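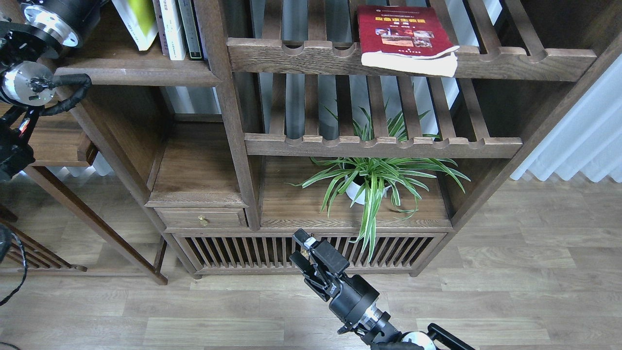 Report to the Gunawan Fund on the small grant for the reading room in Nestham
Period covered: from the first payment until 2019-03-15

Dear all,

With this report we inform you how the work in the Nestham reading room has gone in the first half of the grant. The grant is 2,000 pounds. The evening groups have started, the lending has started, and the translation of the local history booklet is behind the plan. I explain each point under its own heading, in the same order as in our application.

## Evening reading groups

We promised two groups, one for adults who learn English and one for families. The adult group meets every week in the front room. We have 26 names on the list, but not all of them come each time, and in the cold weeks the attendance was poor. The bus from Gadulby was changed in winter and now arrives after the group has already begun. We moved the start by half an hour and this has helped.

The family group had a slower beginning. Parents told us that the hour was too close to dinner. After the school holiday we will try a shorter session, directly after school. We ask you to accept this small change to the plan, as it has no effect on the costs.

In both groups the members read aloud for the first part and talk for the second part. At first we chose the texts ourselves. Now the members propose them, and the choice has become wider: recipes, letters, a chapter from a novel, the rules of a football club. For the next period we would like to keep this way of working.

## Lending and the catalogue

The catalogue now has roughly 300 titles. We use the Jusiso lending program, which we got without charge for the first year. It works well for books in English. For titles in Chinese it was more difficult, because the search did not find them when they were entered only in Chinese characters. We now enter each of these titles two times, once in characters and once in Latin letters. It takes longer, but readers can find the book in both ways.

Chinese books stand among the others on the dark wooden shelves, and can be borrowed under the same rules:

- The loan is for three weeks and can be made longer once.
- A reader may have four books at home at the same time.
- Books with soft covers are lent also, although they wear out sooner. We have put a small sum aside for repairs.

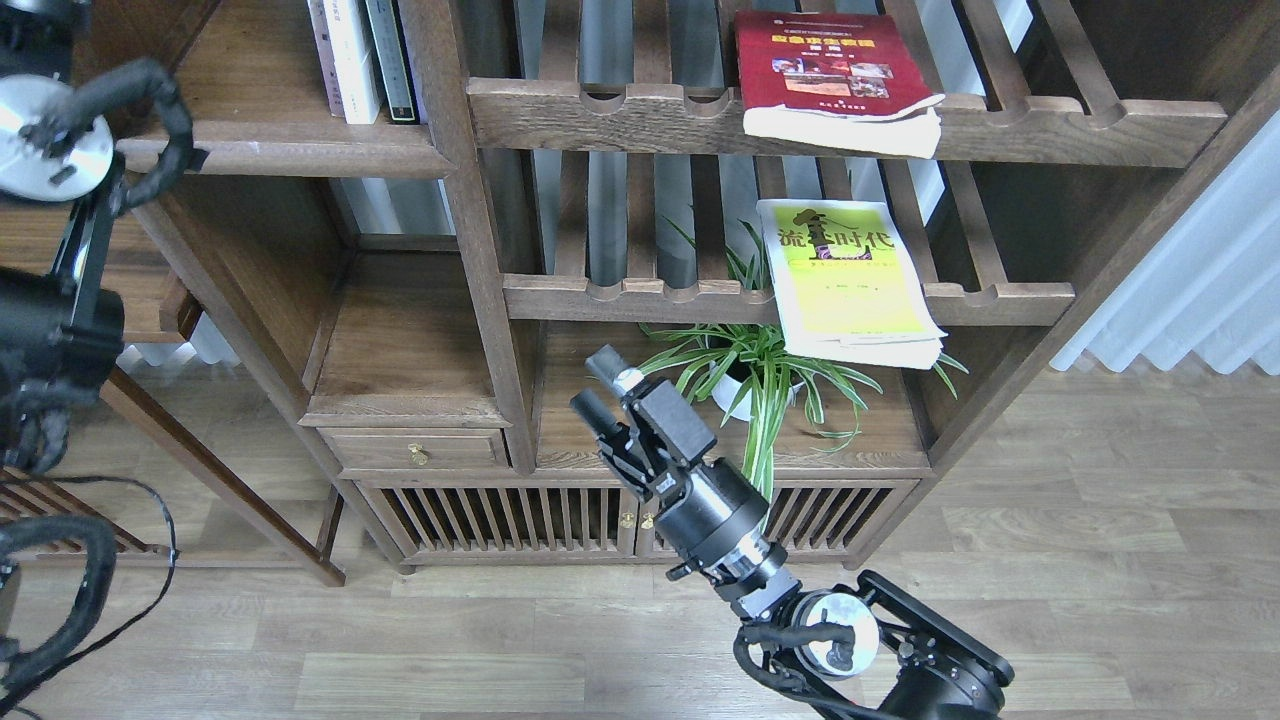 ## Translation of the local history booklet

This is the part where we are late. The booklet about the old mill and the market in Gadulby should be ready in Chinese and in Polish by now. The Polish text is finished and is being checked. The Chinese text is done up to the chapter about the market. The translator became ill in the winter and we did not want to give the work to another person in the middle, as the style would not be the same.

Our new aim is to have both texts complete at the end of April. The printer in Gadulby has confirmed that the price in the offer is still valid, if we send the files before the summer.

## Money

The cost of room rent and heating is as we planned. We spent less on tea and paper than we expected, and more on book covers and labels. The first half of the translation fee is paid, and the second half will be paid on delivery. No cost is outside the lines which you approved. Copies of the receipts are in the annex.

There is one question on which we need your answer. The Jusiso program will not be free in the second year. We would like to use what remains in the paper line for the yearly fee. Please tell us if this is allowed or if we must send a separate request.
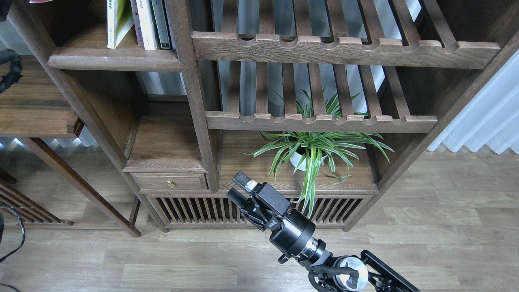 ## Next period

- Start the family group again at the new hour.
- Finish the Chinese text and send both files to the printer.
- Make a short form in which readers can say what books they miss.
- Agree with the school in Nestham on 2 class visits before the summer.

We thank the Fund for its patience regarding the booklet. The next report will follow when the printing is done, and we will add a copy in each language.

With kind regards,
The reading room, Nestham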